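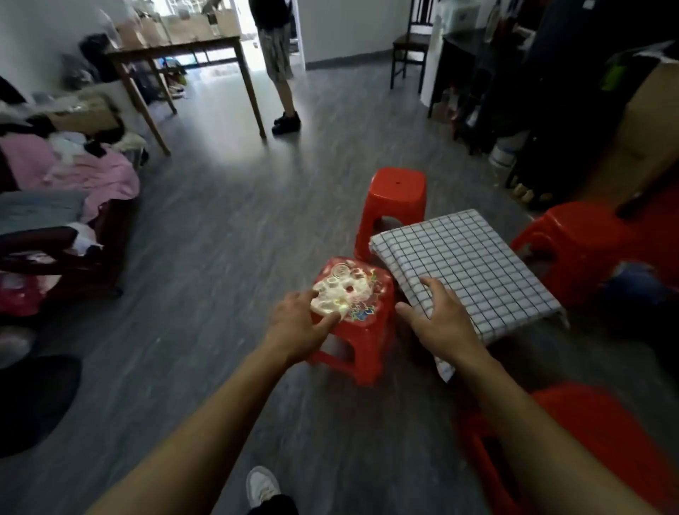

[Voisinage-Amora] Re: repas de rue, qui apporte quoi ?

De : Nesma Ragab
À : liste Voisinage-Amora
Date : 25/08/2023

Bonjour à toutes et à tous,

Pardon de répondre si tard, j'étais chez ma sœur et là-bas le réseau passe quand il en a envie ! J'ai lu tous vos messages d'un coup hier soir, avec un thé, et ça m'a fait bien plaisir de voir autant de monde se manifester.

Esben Snorradóttir a écrit :
> Chers voisins, il me manque encore des réponses pour le repas.
> Pour l'instant j'ai trois salades de riz et aucun dessert.
> Est-ce que quelqu'un a de quoi asseoir les petits ? Et qui
> s'occupe du pain ? Dilani propose de commander chez Lykkegaard,
> mais il faut leur donner un nombre avant mardi soir... pardon,
> avant la fin du mois.
> Esben

Alors, Esben, dans l'ordre. Pour les petits, je peux prêter des tabourets en plastique rouge, dont un petit avec un joli décor de fleurs sur l'assise (il va y avoir des disputes, je vous préviens). Ils se lavent d'un coup d'éponge, alors ne vous inquiétez pas pour la sauce tombate... tomate, pardon, je tape trop vite.

Pour le pain, je suis d'accord avec Dilani. L'an dernier nous avions pris 60 petits pains chez Lykkegaard et il en est resté juste assez pour le petit déjeuner du lendemain, ce qui me paraît la bonne mesure. Je veux bien passer la commande si Dilani va la chercher, ma voiture est encore au garage.

Côté dessert, je ferai ma basboussa, deux grands plateaux, avec moins de sirop que la dernière fois (j'ai entendu les remarques, Živko !). Nuanchan m'a parlé au téléphone d'un riz gluant à la mangue. Nuanchan, si tu lis ceci, dis oui, je t'en supplie, j'y pense depuis trois jours.

Il reste la question de la caisse commune. D'après le cahier nous avons 318 euros, et je propose d'en garder une partie pour la soirée soupe de novembre. On pourrait mettre 6 euros par foyer et ne rien demander aux étudiants du numéro 12, qui portent toujours les tables sans rechigner.

Et puis, si quelqu'un a gardé ma grande louche depuis le printemps, elle me manque beaucoup. Manche noir, un peu tordu.

Je vous embrasse tous,
Nesma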